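Oler and Jaidee release results on teaching robot arms to handle clear and colourless objects

VULTERVILLE, February — For immediate release

Oler, the Vulterville robotics research group, and its partner Jaidee are delighted to share the first full results from Vustis, a training method that helps small robot arms pick up the sorts of things they have long been hopeless at: clear bottles, pale dishes on pale counters, and all the other everyday items that seem to vanish as soon as a camera looks at them.

The results come from 844 test attempts carried out over the summer and into the new year on tabletops in the Oler workshop. Using the Vustis method, the arm completed 293 of its 422 attempts. The same arm, trained on the same demonstrations but without the new method, completed 158 of its 422. We are very pleased with that gap, and we would be the first to say there is a fair way still to go.

What Vustis does

Most arms of this kind learn by copying. A person guides the arm through a task many times over, the cameras record what they see, and a computer model learns which movement goes with which view. It works nicely with a bright red block. It works a good deal less nicely with a drinking bottle, which takes on the colour of whatever is behind it and looks different again when the arm has moved a few centimetres to the left.

Our method asks the model to pay attention to how the view changes as the gripper travels. A small camera rides at the wrist, so each recording is already a moving one, and Vustis trains the model to predict how the next moment of that recording ought to look before it decides where to go. Highlights on clear plastic slide about in a way that tabletop marks don't, and shadows stay put while the thing casting them seems to shift. The model gets a great deal out of these little clues, and it does so without a depth sensor or any special lighting — a real joy for a team that has spent more of its budget on lamps than it would care to admit!

The training set was deliberately modest. We recorded 140 demonstrations, all by hand, on ordinary tables in ordinary light, and we left the surfaces much as we found them. Streaks, smudges and soft shadows were kept in because kitchens and workshops are full of them, and an arm that can only cope with a spotless bench isn't much use to anybody at home.

Where it still struggles

Readers of our earlier notes will know that we like to publish the failures alongside the successes, and there were plenty of both. The most common trouble was the early close, where the gripper shuts on a highlight a little short of the object itself. The second was hesitation, with the arm hovering over a patch of shadow until the time limit ran out. Thin, flat, see-through items lying directly on the table remain the hardest of the lot, and we don't claim any real progress there. Distance matters as well: attempts that began with the target at the far side of the table went wrong more often than those that began close in, and we suspect the wrist view simply has too little of the object to work with at the start.

Changing the colour of the neighbouring objects made less difference than we had feared. Strongly coloured items and dark ones were placed near the edges of the workspace in many of the trials, and the Vustis model was seldom drawn off towards them. The comparison model was drawn off rather often.

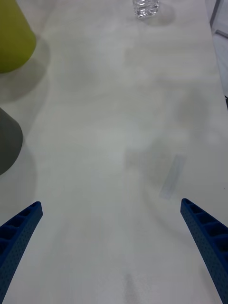 Jaidee, for its part, would like to see the method tried on a second arm before anyone gets too excited, and has asked that the next round be run on a gripper with smoother, softer fingers, where a near miss can't be rescued by a lucky bit of friction. Oler agrees, and that work has been pencilled in for the cooler months.

What happens next

The recordings, the trained models and the complete log of attempts will be made available to other research groups on request, at no charge, once the labelling has been tidied up. We would especially love to hear from groups whose workspaces look nothing like ours, with dark benches, patterned tablecloths or strong afternoon sun through a window.

A longer technical report is being prepared and will set out the prediction step in full, along with the settings used for each set of trials. Oler will also hold an open afternoon at its Vulterville workshop, starting at 2 pm, with the date to be posted on the noticeboard by the front door and sent out to everyone on the mailing list.

Media enquiries and requests for the recordings may be directed to the Oler office, Vulterville.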